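Test tube rack

A test tube rack is a stand that holds test tubes upright, and I've spent enough of my life washing them to feel I can write this entry! You'll find them in school labs, clinics, breweries and (in my case) the back room of a small water-testing shop in Rusdale.

History
Racks started out as plain blocks of wood with holes drilled in them. The oldest one I've handled is in the Dunne collection and is stamped 1897 - it still works fine, although it soaks up every spill going.

Materials
Wood is cheap and quiet, plastic is light and comes in colors, and wire racks drain quickly. Stainless steel costs more, but it goes through the autoclave without complaint and it doesn't slide around when you bump the bench. My old Bostitz steel rack has been through roughly 1000 wash cycles and the only thing wrong with it is a bent corner, which I did myself one December by dropping it down the stairs.

Sizes
Bench racks come in all sorts of layouts. I like 30 holes in 2 tiers, the top plate to guide the tube and the lower one to keep it from leaning.

Care
Rinse off salt and bleach the same day, then dry the rack upside down on a towel. Metal feet can mark a pale benchtop, so lift the rack when you move it.

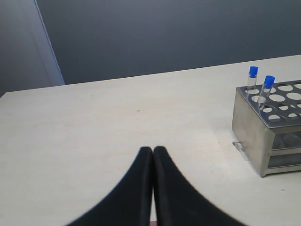 Stainless steel test tube rack on a cream-colored tabletop.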